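How a Screw-Top Jar Works
By Desta Gudeta
February 19, 2020
Print | E-mail

A jar looks like a simple object. It is also a machine part, and one half of a fastener. The other half is the lid.

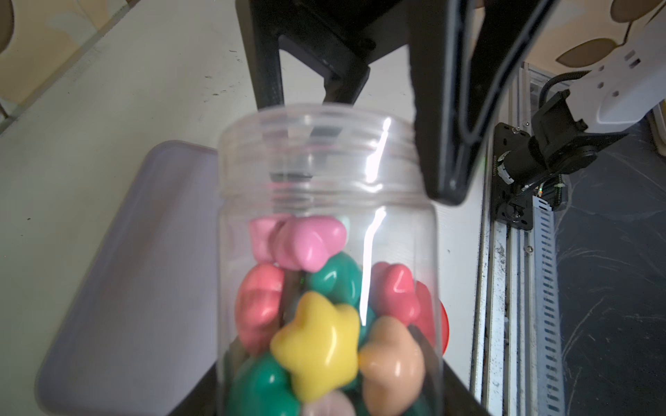
A clear plastic jar with its lid off. The ridges below the rim are the screw thread.

What is a thread?

A thread is a raised ridge that winds around a cylinder. If you look at a jar from one side, the ridge seems to be several separate lines stacked up. Trace one with your fingertip and you will find that it slopes. One end is a little higher than the other.

Engineers call this shape a helix. You can make one yourself. Cut a paper triangle with one square corner. Hold the short straight side against a pencil and roll the paper around it. The long sloping edge of the triangle now winds up the pencil. A screw thread is a ramp wrapped around a tube.

The lid has a thread too, on the inside. When you turn the lid, its ridge slides along under the ridge on the jar, and the slope pulls the lid down. A small force from your hand, applied over a long turn, becomes a large force pressing the lid onto the rim. Most jar lids close when they are turned clockwise.

The distance the lid moves down in one full turn is called the lead. On a jar with one ridge, the lead is the same as the distance between two neighboring lines, which is called the pitch. If the pitch is 3 millimeters, one full turn lowers the lid by 3 millimeters.

What does the rim do?

The rim is the flat ring at the very top. The thread holds the lid in place, but the seal is made at the rim. Many lids have a soft liner inside. The liner is squeezed against the rim and fills any tiny gaps, so air and moisture have a hard time getting in. A chip or a sticky patch on the rim makes the seal worse. Wipe the rim before you close a jar.

How is a plastic jar made?

Many plastic jars start as a preform, a short thick tube that looks like a test tube. The thread is already molded at its open end. The lower part is heated until it is soft and placed in a hollow metal mold, and air is blown in. The soft plastic stretches outward until it touches the mold and cools there. The threaded part is not stretched, so it keeps its exact shape. This matters – a lid made in one factory has to fit a jar made in another.

Why use a clear jar?

Light passes through a clear wall, so you can tell what is inside and how full it is. You can see the red, green, pink and yellow pieces in our jar, and the yellow one is shaped like a star.

Clear plastic also reflects some light. The bright streak down the right side of the jar is glare. On a curved wall, only a narrow part is at the correct angle to bounce the light toward you, so the glare often forms a thin line.

Why is there air between the pieces?

Small boxes can be stacked with no gaps. Knobbly shapes cannot. Each piece touches its neighbors at a few points, and the rest is space. With round balls poured into a jar, up to 40 percent of the volume is air. Knobbly pieces have a different figure, which depends on their shape. If you tap the jar gently on a table, the pieces shift and the level may drop a little.

Try it

You need a screw-top jar, a lid and a washable marker.

1. Put the lid on and turn it until it just begins to grip.
2. Draw a short line on the lid and another on the jar directly below it.
3. Turn the lid until it is closed. Watch how far the two lines move apart.
4. Open the jar and repeat with a different one. Wide jars often need less than one full turn. Bottles often need more.

Words to know

Helix: a curve that winds around a cylinder and climbs at the same time.
Liner: a soft layer inside a lid.
Pitch: the distance from one ridge of a thread to the next.
Preform: the small tube that is blown up into a jar or bottle.

Print this article | E-mail this article

Related items
How a Zipper Closes
Ramps, Wedges and Screws
Why Some Plastics Are Clear
What Is a Gasket?

Comments (3)

Derese
We did the marker test with 7 jars. The peanut butter one only took half a turn.

Armelle Pons
My class rolled the paper triangles this morning. Color the sloping edge first – it shows up much better on the pencil.

Cornilel
How do child-proof caps work? They have a thread but mine just clicks.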